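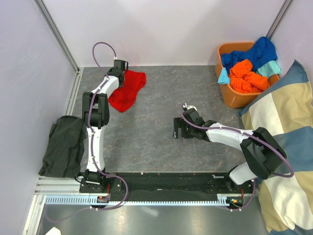 Weronika Nowakowski asked after the February rebuild whether the tubing could be tied tighter along the arms, and her answer to her own question, two weeks later, was no: with the slack taken out at the elbow the tube pulled on its fitting every time the arm folded back. Leave the bend wide and move the ties instead.

Skornstead cell, setup and upkeep notes

Covers the two-arm cloth cell and the recordings made in it. Last revised December 2, 2018. Earlier notes for the Olszewski bench do not apply; the rail there is a different length.

Contents of this directory
setup.txt: base positions, joint zeros, gripper offsets
tubing.txt: routing and tie points, left and right
log/: service entries, one file per visit
episodes/: 406 recordings, cloth handling only

Mounting
Both arms bolt to the black rail on the near edge of the work surface. Remove the cloths and the basket before loosening a base plate. Torque the plate screws in a cross pattern, then rerun the zero routine for that arm. If only one arm was moved, the other keeps its zeros.

Tubing
One purple tube per arm, run along the forearm, over the elbow and toward the base. Ties stay on the straight part of the links. No tie within 6 cm of the elbow. With power off, fold the arm by hand through its full range and watch the fitting at the gripper. If it turns, the tube is too short. Replacement tube is the Sollico soft grade; the stiff grade kinks at the base.

Modules and wiring
The two modules sit at either end of the toothed strip. Disconnect supply before touching the red wires. The modules are not interchangeable: the address is set in firmware, and a swapped pair will home the wrong arm.

Service interval
Every 500 cycles: check ties, finger faces, plate screws.
Every 3 months: replace both tubes, reload joint zeros from setup.txt, compare.
After any collision: stop, zero both arms, write a log entry even if nothing is bent.

Known problems
Lint collects at the finger pads with ribbed cloth. Wipe dry, no solvent.
The left gripper drifts toward the back wall after long sessions. Rezeroing clears it. Cause not found.
Cisik driver 3 drops the first command after a cold start. Send a null move.

Episodes recorded before the rebuild use the old gripper offsets. The flag is in the header. Do not mix them with later ones without converting.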